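Home Projects Shared Bench Log Contact

Turberg gripper pair - bench checklist, September
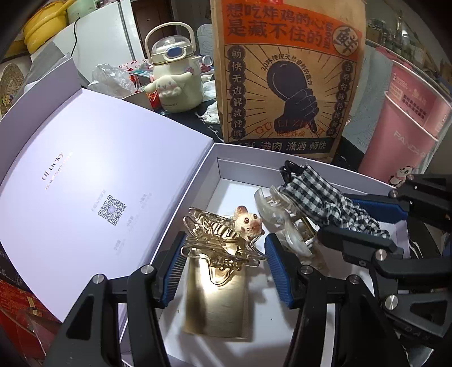 Hirano commented that the pad check should come before power-up, with the supply still off, and asked for it to be moved to the top. Moved.

1. Finger pads: both blue pads seated, ribs clean. OK
2. Pivot pins: no side play. OK on the left unit. Right unit has slight play on one lower pin - shim on order from Zudham.
3. Linkage screws: thread lock applied. OK
4. Stop switch: within reach of the operator. OK
5. Closing limit: set to 833 in the config file, hard stop at 900. OK
6. Cable slack at full reach: up to 18 cm. Marginal, retie before next session.
7. Clip test: pick and release a hair clip 9 times without marking the plastic. Not done.
8. Fabric test: close on gathered cloth, check that no threads catch in the linkage. Not done.
9. Food and drink off the bench before power-up. Open.

Nollard power supply: fan noisy, runs within limits. Recheck at 6 p.m. with both units connected.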